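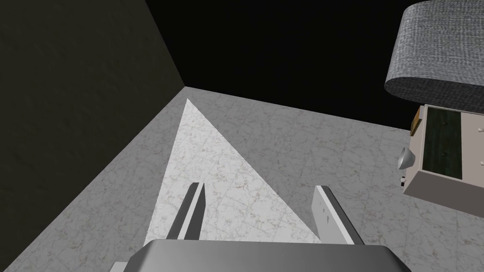
Gripper view in the simulator, fingers open, cabinet on the right

Opening a drawer by remote control in simulation, the recording is always bad

Posted by Natália Guerreiro, 01/03/2018

Hello everybody. I am teaching a simulated arm to open the cabinet drawer. I drive it with a hand controller and I record the motion. I made 28 recordings, but when I play them back the gripper stops before the knob or goes past it. From the gripper view it is very hard for me to judge the depth. Is there a better way to show this task? My computer is a Murkov, if this matters.

Arnaldo Mendes
I had the same trouble in January. Please check first the rate of your recording. Mine was saved at 70 steps per second and played at 96, so the arm behaved differently each time. Then add a second view from the side and drive while looking at that one. Keep the gripper view for the last few centimetres only. I would also delete the recordings where you hesitated a lot near the knob, the robot learns the hesitation too.

Lourenço Nogueira
Buy a better controller.

Valter Marinho
I agree with Arnaldo about the side view. Also start every recording from the same arm position, at least until the playback works. You can vary the start afterwards. Which colour did you give to the knob? Mine was grey on grey and I could not see it well.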